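Storing board games in a damp basement?
dretska_attic
We have nearly 70 games and puzzles on a shelf downstairs and the lids are going wavy. Will a dehumidifier fix it?
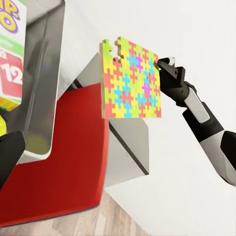
Farness
Run one and keep everything off the floor. Puzzles are worse than games - something bright like that square one with the plus-shaped pieces I'd move upstairs first.
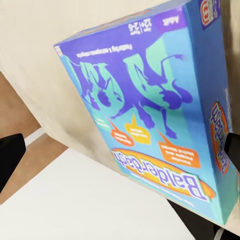
Balderdash box, upside down

Dalareo21
I just use trash bags lol. 16 years, no mold yet!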